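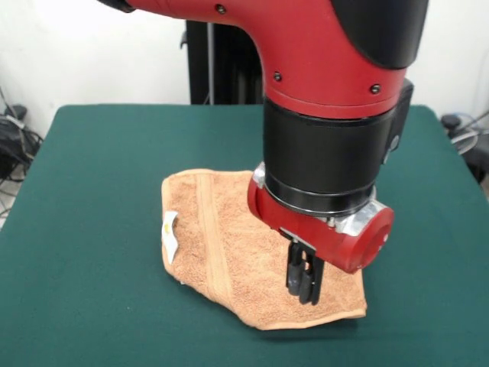

Red and black arm with two-finger gripper over the terry hand towel, towel station, Prandow lab.

Visit report: Prandow manipulation lab, Skirkotberg
11 January 2020

The Prandow lab occupies the ground floor of a former printing works in Skirkotberg, a short walk uphill from the station. It opens its doors to outside visitors twice a year, in October and again in January. We went to the January session because our own group is planning a small data collection for cloth handling and wanted to see one that was already running. These notes cover the towel station in detail and the rest of the visit briefly.

Background

Prandow does not write motion programs for its cloth tasks. Operators guide the arm through a task by remote control, the system records what the arm did and what the cameras saw, and a network is later trained on the recordings. A single recording from start to reset is called an episode. The current set is named Maltska and is limited to small household textiles. The target is 800 episodes for each task. On the day of our visit the towel task stood at 112, which the staff described as slightly behind schedule.

The work is divided into 3 tasks: flattening a crumpled towel, folding a flat one in half, and moving a folded one to a stack. Only the first was being recorded while we were there.

The towel station

The station has one arm with a parallel gripper, a table with a green felt-like covering, and a fixed camera that takes in the whole work area. The towel is a small orange terry hand towel with a woven band and a white care label at the edge. Towels of this kind were chosen on purpose. Terry loops give the fingers something to hold, but they also make it hard to pick up exactly one layer, and a dataset containing only smooth cotton would say little about that problem.

The fingers are flat black plates. The operator brings them down with the plates close together, makes contact, opens them slightly, and closes again to pinch a ridge of cloth. Contact height is the difficult part. A few millimeters too high and the plates close on loops only, which pull free during the lift. Too low and the wrist loads up against the table. The controller stops the arm at a set force limit, and an episode that ends in such a stop is kept but tagged separately.

The covering was discussed at some length. The first version of the station used a bare tabletop, and the towel slid whenever a finger pushed sideways. The felt-like surface holds it in place. Its color also contrasts well with the orange, so the outline of the cloth can be extracted from the camera view without much effort. The drawback is that a model trained only on this table may depend on it. Prandow intends to record the last part of each task on other surfaces, though no proportion has been fixed.

Procedure

Each episode follows the same order. The operator parks the arm, picks up the towel, and drops it on the table from about chest height. Arranging it by hand is not allowed. In early recordings the operators tended to produce neat, easy starting shapes without meaning to, and that batch was discarded.

Recording begins with a foot pedal. The operator then has up to 5 grasps to bring the towel flat. Flatness is judged afterward from the camera view by a second person, who was not at the controls. Disagreements between the judge and the automatic outline measure are logged, and we were told most of them concern turned-under corners, which change the outline very little.

Failed grasps stay in the data. This was the point on which our group had the most questions. Prandow's position is that an operator's recovery after a slip is some of the most useful material in the set, provided the episode finishes properly. Episodes abandoned halfway are stored but excluded from training.

Operators change over every hour. The reason given was consistency – grasp positions drift toward the near edge of the table as people tire, and the drift shows up clearly in the plots.

Software and storage

Joint positions, gripper opening and camera images are written to one file per episode with a shared clock. Synchronization is handled by an in-house tool called Voß, which also displays each finished episode for review. We watched several playbacks. The lag between the gripper closing and the image of it closing was not noticeable by eye, and the tool reports the offset for every file. Files with an offset above the threshold are rejected automatically.

Review is slower than recording. Labels for layer count at each grasp are entered by hand, and for terry the reviewer frequently has to step back and forth through the lift before deciding. There is an "unclear" label, and its use is encouraged.

Other stops

The remaining part of the tour covered the repair bench and the training machines. The repair bench was of interest mainly for its stock of used fingertips, kept with their hour counts. Wear at the lower edge alters the grasp enough that fingertip age is now written into the episode file. The training machines were running an earlier task and there was little to see.

A short question period followed. Asked about a public release of Maltska, the staff said that licensing was not settled.

Points for our own collection

Drop the cloth, do not place it.
Record fingertip age from the first episode.
Keep the judge and the operator separate.
Budget more time for review than for recording.
Decide on the second table surface before starting.

Visitor places for the October session are booked through the lab's front office. Closed shoes are required on the ground floor, and bags are left at the entrance.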